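Zotdale bench notebook, sim room
May 22, 2021
4 min read

Third pass at the "tidy the sofa" chore. Writing this up while I still remember why I was annoyed.

Background for Suryani, who was out when we set this up: Arif wants a living room chore in the Lenda set, and he wants it before the Ornico people visit in June. His argument is that we have plenty of tabletop picking and nothing that looks like a home. Fair enough. My argument is that a sofa in a simulator is a tabletop that happens to be painted like furniture, and I haven't changed my mind.

The task as written: clear the seat. Pick up the small things and put them somewhere sensible. "Somewhere sensible" is in the task sheet in those exact words, and I have asked Arif to replace it with coordinates or else admit that a person decides where things go. My mother-in-law and I don't agree on where a remote lives. I don't see how the planner is supposed to.

Ran 20 episodes this morning with the Goicoechea planner, default settings, object positions shuffled within the seat area. It finished 9. Finished means the checker said so, and the checker only looks at whether the seat is clear at the end. I watched the replays. In 2 of the 9 the bowl ended up on the floor because the arm swept it there on the way to something else. Seat clear, checker happy. If a teenager cleaned a room like that you would send them back in.

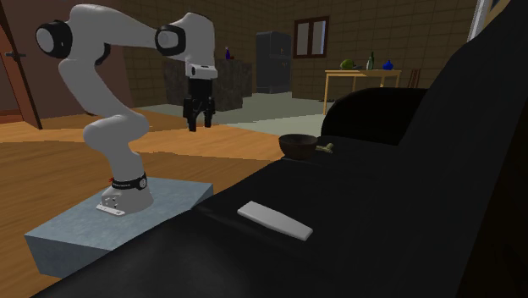 Sofa layout, arm open and parked over the floor. White block, bowl and the green thing on the seat.

The green piece next to the bowl is the one that eats the time. It lies tucked against the side of the bowl, and the planner wants to come straight down on it every time. One finger lands on the rim, the bowl shifts, the grasp score drops, it backs off and tries the same approach again. Longest episode was 628 seconds of sim time and nearly all of it was that. A person would move the bowl first without thinking. Moving the bowl first is in the action list! It just never gets picked, as far as I can tell because it costs a step and earns nothing by itself.

Second complaint, the cushion. It's a rigid surface in our build. Nothing sinks, nothing rolls toward the dip at the back, nothing slides down between the seat and the backrest, and on my sofa at home that is where everything goes. So the numbers above are for the easy version. I asked Bernadette what a soft cushion would cost us and she said the contact solver gets slow enough that she would want to run it overnight. I'd still like to see one overnight run before we put the word "household" on a slide.

Third, the pedestal. The arm is on a block pushed up against the front of the sofa. Fine for reach. But the whole back half of the room (counter, table with the bottle and vase on it) is scenery as far as this setup goes. Anything that belongs back there can't be put back there. So "tidy" really means "move it off the cushion," and we should call it that in the log.

Jhosep disagrees with most of this, and I said I would write his side down. He thinks 9 with an untuned planner is a decent start, that the retries are a scoring problem and not a grasping problem, and that a small reward for separating touching objects would fix most of it. He may be right. I would like him to be right on a layout he hasn't seen.

Changed today:
- checker now fails an episode if any object touches the floor
- cap on repeated grasps from the same direction
- task renamed from "tidy sofa" to "clear seat" (Arif, please don't rename it back)

Not changed: lighting, gripper, object set. Zoia wants to swap the bowl for something heavier so it stays put when bumped. I said no for now. Making the bowl heavier is a way to get a better number out of the same bad approach.

To do before June:
- rerun the same seeds with the new checker
- Jhosep's separation reward, on its own branch
- one soft cushion run, Bernadette has the config
- ask Suryani whether the real arm downstairs can even be mounted this close to furniture

Seeds and replays are in the usual folder under clear_seat.

Z.P.

3 comments
0 shares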